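Unit 4 handout: Teaching by teleoperation
Gidwood Robotics Workshop, 16/07/2021

Last unit you pushed the arm around by hand and it remembered where it had been. Now you steer it from the leader arms, which is harder on the pride. The task is block sorting, a job most toddlers consider beneath them.

A demonstration starts when you press record and ends when you press stop. Everything in between counts, including the part where you scratch your nose with the hand holding the leader.

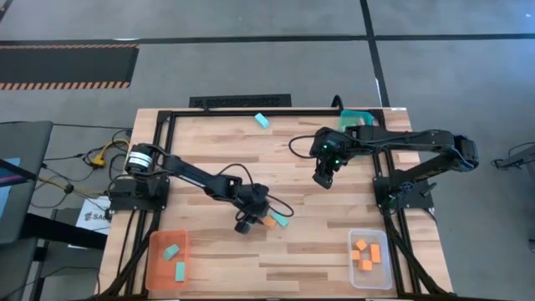 Fig. 4.1. Two-arm sorting setup, with blocks in the bins and on the table.

Last April's group recorded 223 demonstrations, and the policy learned from them faithfully. It learned to hesitate over every block, like a shopper choosing melons. Drop the long pauses before training.

Rules for your own set of 200:
Move at one steady speed.
Vary where the blocks start.
Keep a few fumbled grasps if you recovered from them. Delete the rest.
Label the file before you go to lunch.

Reading: the Privach notes, section 2. Skip the proof.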